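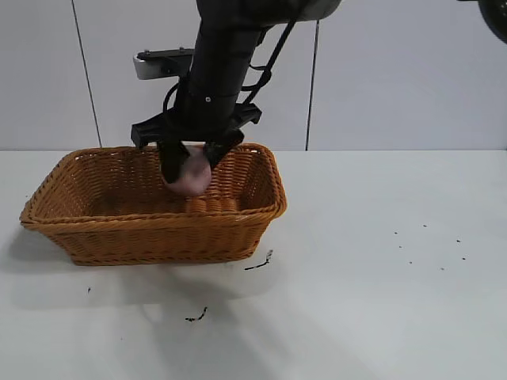 My first go at teaching a robot lasted 30 seconds, and I was sweating by the end of it! I'd gone to see Gøran Viklund at Cluvard, where the job is to build up 300 examples of one small chore so that a learning system called Kandesine can pick up the knack. You steer, it records, you reset and go again (and again, and again).

I thought the grabbing would be the hard bit. Gøran says beginners always fret about that and then rush the letting go.
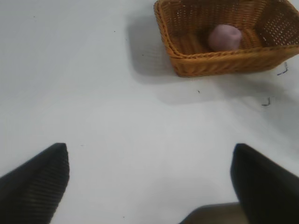

He'd rather have 100 careful goes than 200 hurried ones, and he bins anything where the person driving dithers, because the system will happily learn to dither too. Mine mostly got binned. I did manage a decent run just before lunch, though, and was absurdly proud of it – I even asked if they'd put my name on the file. They don't do that, but he let me have another turn.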